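Cómo seguir una demostración de pinzas manuales: doblar ropa sobre una cama

Actualizado el 3 de agosto de 2026

En la jornada de puertas abiertas de Urau, celebrada en junio, una de las estaciones estaba dedicada al manejo de tela con pinzas manuales. El público podía mirar y después probar. Esta guía recoge el procedimiento para quienes quieran repetirlo en la próxima visita o preparar una estación parecida en su centro.

Qué se necesita

– Una cama o superficie blanda, con la sábana puesta.
– Una prenda o paño de un color que se distinga bien de la sábana.
– Dos pinzas manuales, una para cada mano.
– Una cámara en la cabeza y otra en cada pinza.
– El programa de registro. En Urau se usaba Tedeo, instalado en un portátil.

Antes de empezar

Abra Tedeo y cree una sesión nueva. Compruebe que aparecen las señales de todas las cámaras y ajuste la cinta de la cabeza hasta que se vean las dos pinzas con los brazos extendidos. Abra y cierre cada pinza varias veces sin coger nada. Si una se queda a medio recorrido, avise al monitor y no la fuerce.

Conviene retirar anillos y pulseras. Las mangas largas se recogen por encima de la muñeca.

Pasos

1. Colóquese frente a la cama, con las pinzas a la vista y los codos algo separados del cuerpo.

2. Inicie la grabación y espere la señal sonora.

3. Acerque una pinza a la tela con los dedos abiertos. Busque un pliegue; los bordes planos se resisten más.

4. Cierre despacio y levante la tela en vertical.

5. Lleve la otra pinza al extremo contrario, extienda la tela sobre la cama y dóblela por la mitad.

6. Suelte primero una pinza y luego la otra. Retire las dos antes de detener la grabación.

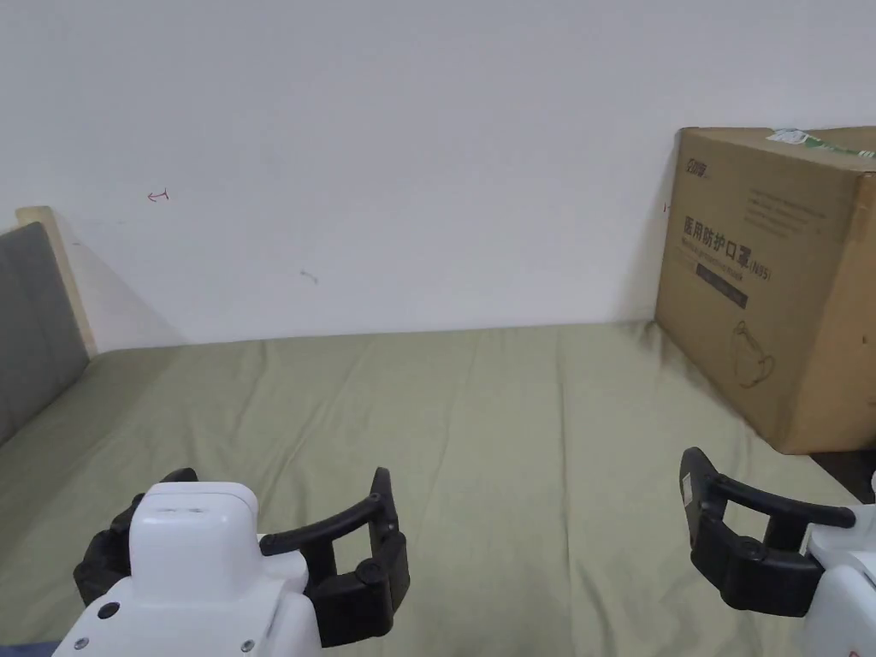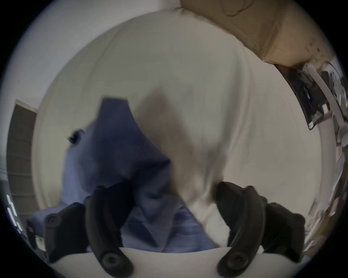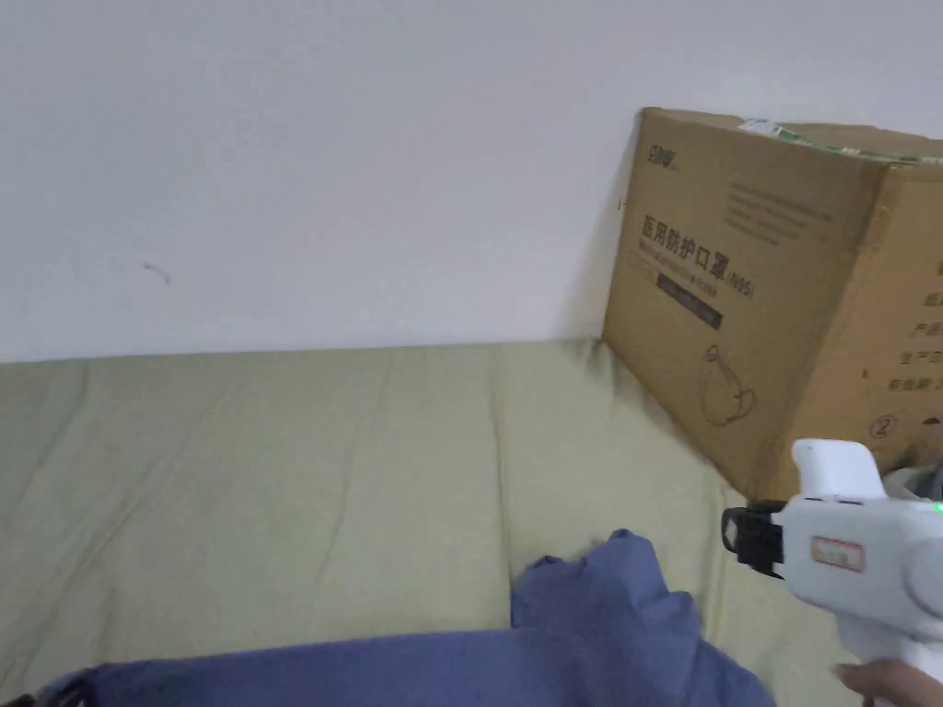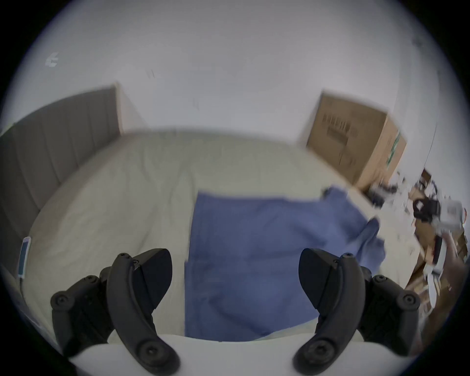 Trabajo con las pinzas en la estación de la cama. La segunda y la cuarta imagen corresponden a la cámara de la pinza; la primera y la tercera, a la de la cabeza.

Cada intento dura 30 segundos como máximo. Pasado ese tiempo, Tedeo cierra el archivo y hay que empezar otro. Los intentos fallidos también se guardan, con la marca correspondiente.

Errores frecuentes

Coger la sábana junto con la prenda. Ocurre al apretar la pinza contra el colchón – basta con subirla un poco antes de cerrar.

Mover la cabeza para mirar al público. La cámara se va con ella y las pinzas salen de cuadro.

Tirar de las dos pinzas a la vez. La tela se escapa casi siempre de una de ellas.

Después de la sesión

Revise los vídeos en el portátil y borre solo los que estén en negro. En la jornada de junio se guardaron 293 intentos, repartidos en 13 turnos. Los grupos eran de 8 personas, un tamaño que permite ver la cama sin subirse a nada.

Los archivos se exportan desde el menú Sesión, en una carpeta por turno. Para las próximas visitas, las plazas se reservan en la recepción del edificio Sistard.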